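Threads > Robotics > Suryani Liew > Zipper task, the software side

A few people asked what the control stack for the backpack zipper looks like, so I'm putting it in one thread. Two arms, one bag, one wrist view.

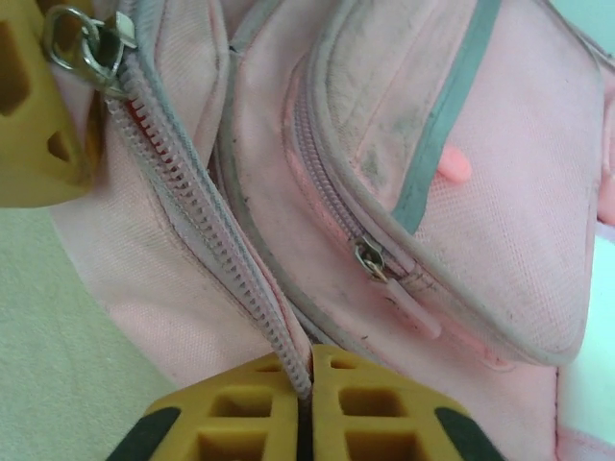 1/ What the policy has to decide

Two jobs run at the same moment. One gripper pinches the coil low down and keeps tension on it. The other works up by the slider and ring. If the low one drifts, the track bows and the slider jams.

2/ We started with a single policy putting out joint targets for both arms. It learned the motion fine and ignored the tension. Arif Nasution went through the logs and found the holding arm creeping toward the pulling arm, a little on every step.

3/ The holding arm now runs a plain impedance controller. The policy only sends it a pose and a stiffness. The pulling arm still gets full action chunks. Splitting them took me most of a week, and a lot of that was frame transforms I had backwards.

4/ Chunk length is 28 steps. We execute the first 6 and replan. Running the whole chunk looked smoother but it kept pulling after the slider had stopped moving.

5/ Perception. The main zipper curves, so a straight line fit between the two ends is wrong in the middle. Cempaka Teoh wrote a tracker that follows the teeth as a spline and gives us a local tangent at the slider. The pull direction comes from that tangent and gets updated on every replan.

6/ The bag also has a smaller zipper on the front pocket with its own slider. Our first detector returned whichever slider scored higher, and sometimes the answer flipped partway through a pull. Now we pick one at the start and carry the ID through. If the track is lost, the arm holds still until it comes back or the timeout fires.

7/ Pink tape on pink fabric is poor contrast. Color thresholds were useless for me. The tooth texture is what the tracker keys on, and it needs to be close. Past a certain distance it returns nothing, and I prefer that to a guess.

8/ Data. 294 demos in the current set, all teleop. Mark Anthony Dizon relabeled the phase boundaries by hand (grasp, tension, pull, release) after the automatic labels put half the releases too early.

9/ Numbers from the last eval: 86 trials, same checkpoint throughout. I'll post the breakdown once Ro-un Seok has finished tagging the failures. Most of the ones I watched were slips at the ring, with the slider itself barely loaded.

10/ Tooling. We replay everything in Clevent, our log viewer. It lines up both wrist streams with the commanded and measured forces. The one feature I'd keep over all the rest is the scrub bar that jumps to the next force spike.

11/ Still open: slip detection from force alone gives too many false alarms when the slider crosses a curve. I'm trying a short window on the force derivative plus the tracker's slider speed. Early version is on a branch, not merged.

12/ Next run is Saturday. Same bag, new stiffness schedule for the holding arm.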